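Selling the Second Earring: A Report on Our Jewelry Pop-Up
Fenna Wouters and Declan Horgan

When we started planning our term project, we both assumed people bought earrings in pairs and that was the end of it. Then Fenna's aunt asked where she could replace one lost hoop, and we had our subject – single earrings, sold one at a time, for anyone who likes a mismatched look or simply misses the one that got away.

We named our little label Pronura and rented a table at the Molmont fall market on Sunday, September 14, 2025. Our starting budget was $300, and a good part of it went to brass hoops and small drops from a supplier in Quinlan, who was very patient with our many emails.

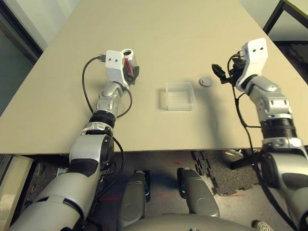
Did shoppers want to buy just one earring? Most of the people who stopped did, though many came back for a second in a different shape once they had tried the first one on.

We priced every piece the same, which made choosing easy, and by closing time we had sold 40 earrings. The tiny studs hardly moved at all, and we think our cards were too crowded for them to stand out. Our teacher, Ms. Kramer, suggested darker cards and a bigger mirror, and we would love to try both at the Stornent market in November. Declan is already sketching a longer drop with a twisted wire.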